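From: Isabelle Ouellet
To: Flarkelcombe Quilters list
Date: 11/06/2023
Subject: Re: Washing duvets at home, and storage over the summer

Anjani Manurung wrote:

> I have two down duvets that need a wash before I put them away. The
> label on one says dry clean only and the other has no label left.
> The Neslow laundromat has the big front loaders again. Has anyone
> used them for down? Also, does anyone still use cedar blocks, or is
> that a waste of money? The last time I tried this at home I had
> lumps in the corners for a year.

Anjani,

I have washed down in the Neslow machines twice and would do it again. Use the largest one, even if the duvet fits in the next size down. Set it to warm, use half the soap you think you need, and run a second rinse. Ordinary detergent is fine if it has no softener in it.

The lumps come from drying. It takes far longer than you expect. Mine needed four rounds on low heat, and I took it out between rounds, shook it hard and pulled the clumps apart by hand through the cover. If you can smell wet feathers, it is still wet in the middle. After the last round I leave it over a rack overnight before it goes anywhere near a bag.

I would not wash the dry clean one. Soledad Maldonado did hers anyway and the shell shrank more than the baffles, so it never lay flat again. The one with no label I would risk, after checking every seam for weak stitching.

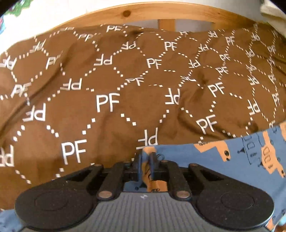 Covers are a separate question, and Roos asked about them at the October meeting. I wash printed covers inside out on cool, with the buttons done up. Dark colors are the ones to be careful with. A brown one with a white print, like the PF monograms in their honeycomb of dotted lines, should go in without anything that sheds lint, and I would keep bleach away from it even if the white starts to look dull. Plain white covers can take hot water.

On cedar: I stopped buying it. I store everything clean in cotton bags, on a shelf, with nothing heavy on top. Vacuum bags save space but I don't like them for down. Yamila Alarcón has used them for polyester fill with no trouble.

If you want one of my cotton bags to use as a pattern, I can bring it next time. It holds a queen size with some room left over.

Isabelle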